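Packing Bench Gallery: Paper Mailers and Tear Strips

Notes on packaging in use at the Ditalo packing room. Compiled by Manon Friesen.

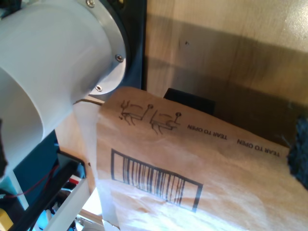 Does the tear strip have to face the same way on every parcel?
Only within one order. Mixed orientations in a single carton slow down the check at the receiving end.

Kraft paper bag with a barcode low on the face. The two opening pictograms and the repeated "TEAR TO OPEN" are printed in black near the top edge.

Handling notes
Creases across a barcode are the usual cause of a failed scan. Flatten the bag by hand and scan again before printing a new label. Strong light on the bars can have the same effect, so turn the bag and retry.

Stock
Kraft bags are supplied in bundles of 50. One full shelf holds 592 bags. Reorder when 6 bundles remain. Opened bundles go at the front.

Storage
Keep relative humidity below 55 percent. Damp paper tears away from the strip line. Bags that have been folded twice are set aside for internal use.

Corrections to the stock figures go to Ibrahim Effiong before the Sunday count.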